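Trinerberg oval basket, small: review

I bought this in June to stop the mess at the end of our table, where tea bags, sugar packets and loose keys pile up. It cost 9 dollars at Fulow, less than I paid for the plastic tray it replaced.

It's a shallow wicker basket with a wrapped rim. The weave on the bottom is tight enough that coins stay put, and the rim has no sharp ends. Mine arrived with one strand poking out underneath — I trimmed it with nail scissors and it hasn't moved again.

The low sides are the main thing to think about. Flat items are easy to see and pick out, but a stack of napkins slides around when you carry it. Bread rolls are fine if you don't pile them up.

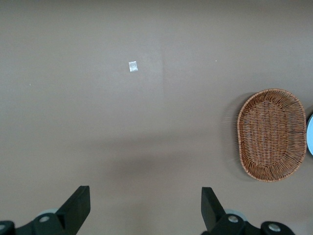 Can you wash it?
A damp cloth and a dry brush are enough for crumbs. I wouldn't soak it or put it in the dishwasher.

The color is a bit redder than the one on the store page, though it goes well with a gray table. I also looked at the Stalard version, which is deeper and costs more. That would be a better pick for fruit.

After four months of daily use the rim is still tight and the shape hasn't changed. I would like a larger size for mail, but Fulow only had the small one when I checked.

Four stars out of five.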